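Section 9: Hand-held gripper pair - set-up, tracking check and care

Applies to the Girent hand-held pair, left and right, with marker cubes fitted. If you have the older Bukuso handles, the cable order is different and you want section 7.

Read this before you believe the quick-start card. The card in the lid says the pair is ready to record nine minutes after unpacking. We have never managed it, and the times we came close we had to throw the recordings out. Allow 50 minutes for the first set-up at a new site and 19 for a repeat set-up in a room you already know.

9.1 Before you start

You need both grippers, both cables, the recorder, the head camera, the soft brush, the 2.5 mm hex key and the log sheet. The hex key that ships in the kit is soft and will round off within a few months. Use a decent one.

Check the cubes first. Each gripper carries one white cube printed with black square markers, and the software works out where your hand is from those markers and very little else. A scuffed face, a lifted corner or a smear of hand cream will cost you tracking. The maker's sheet claims the software "compensates" for a damaged face. What it does is guess, and the guess goes into the file looking like every other reading.

1. Wipe each face with the soft brush, then a dry cloth. No solvent.
2. Look along each edge of the cube for lifted print.
3. Try to twist the cube on its mount with two fingers. If it moves at all, go to 9.5.
4. Squeeze and release each trigger ten times. The jaws should open fully every time without help.

CAUTION: Do not tape over a damaged marker face. Clear tape catches the light and makes things worse.

9.2 Connecting

1. Switch the recorder off. The card says hot-plugging is fine. We lost a right-hand port at Wukovwood finding out otherwise.
2. Plug in the left gripper, then the right.
3. Run each cable up the inside of the forearm and leave a loose loop at the wrist. A tight cable pulls the handle off line when you reach.
4. Switch on the recorder and wait for the ready tone.
5. Put the head camera on and tighten the band until it stays put when you nod.

NOTE: The ready tone means the recorder has power and can see two devices. It does not mean the devices are the right way round. Squeeze the left trigger and watch which channel moves. Do it every time.

9.3 Zeroing the jaws

1. Close both grippers fully with nothing between the fingers.
2. Hold for a slow count of three and press Zero on the recorder.
3. Open fully and press Span.
4. Close again. The reading should return to zero.

If the reading creeps, repeat the whole sequence once. If it still creeps, there is grit in the slide. Re-zeroing over and over only hides the fault until the middle of a session, and then you have a morning of jaw widths you can't trust.

Error 3097 at this step is described in the maker's table as "calibration timeout". In our kits it has nearly always been a cable not pushed home. Reseat both ends before you try anything cleverer.

9.4 Two-handed tracking check

The built-in self-test asks you to hold the grippers up in front of your face and turn them slowly. Most kits pass it, including ones that later turn out to be useless, and you will seldom be working with your hands up there anyway. Zsófia Erdős wrote the check below after the Jakubowski job, and we use it in place of the self-test.

1. Pick a light piece of furniture you can grip from both sides. A chair does nicely. Set it on a level floor with clear space to step back.
2. Stand over it and look down, so that the head camera has the whole seat in view.
3. Start a recording.
4. Bring one gripper to each side of the seat. Keep your forearms apart and your cubes uppermost.
5. Hold still for a slow count of five.
6. Release, step back, and stop the recording.
7. Play it back. Both cubes should stay tracked for the full hold. 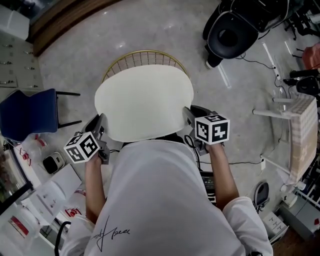
Figure 9-2. Step 4: one gripper at each side of the seat, both marker cubes in view from above.

Go through the playback at normal speed, then again slowly. A dropout shorter than a blink won't show in the summary bar, whatever colour the bar is. If one side drops out during the hold, swap the lighting before you blame the gripper. Turn off any lamp directly overhead, close the blind and try again. If the same cube drops out in a different light, suspect the cube.

CAUTION: Don't lift the furniture during this check. The jaws are made for holding, and we don't accept the load rating printed on the box until we see how it was measured.

9.5 Tightening or replacing a cube

1. Unplug the gripper.
2. Loosen both mount screws half a turn with the hex key.
3. Seat the cube squarely on its mount and hold it there.
4. Tighten the screws a little at a time, alternating. Firm is enough. The thread is shallow and strips easily.
5. Repeat 9.3 and 9.4 in full.

A left cube will bolt onto a right gripper without complaint. Check the label on the underside before it goes on. Old cubes go in the bin, not back in the case, where somebody will find one and fit it on a Sunday with no spares to hand.

9.6 After each session

1. Switch off the recorder, then unplug both grippers.
2. Brush out the slides with the jaws open.
3. Coil the cables loosely. Don't wrap them around the handles - the strain lands right where the cable enters the body, and that joint is the first thing to fail.
4. Write down any dropout, even one that cleared up by itself. "Intermittent, OK now" is a fault and should be logged as one.
5. Store the grippers with nothing resting on the cubes.

The maker recommends a yearly service. Ours get opened every July and again whenever the zero starts to creep. For slide cleaning and trigger springs, see section 10.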